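We use cookies to remember your settings. Accept | Manage

# Pullia Play Kitchen Set – README

By Shiela Magbanua

Hello, and thank you for picking up this little collection! It covers the play kitchen pieces we keep on the white table: bowls, toy fruit, the ketchup, the mug with its wire handle and the big lavender-pink tray everybody wants to borrow.

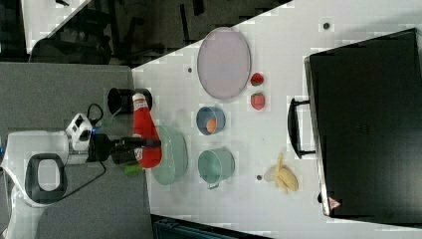 PULTVILLE, October 2018

Names in the list are the plain ones – "blue bowl", "banana bunch", "watermelon slice" – so please keep to them if you add notes of your own. The orange ball goes down as "orange fruit", and I'm happy to hear other ideas. The ketchup is my favorite by a mile, all fuzzy red felt with HEINZ lettered across a white felt label. 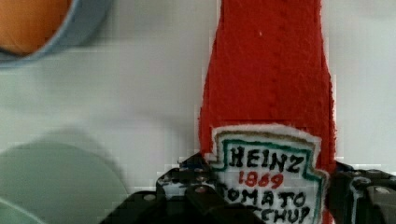
Felt pieces get their own column for care, and I'd ask you to spot clean only (I learned this with an earlier mustard, poor thing). Version 3 of the list adds the Rakow bowls.

Related items
- Tamihana Tea Set – README
- Rakow Bowls, care notes
- Pullia list, July changes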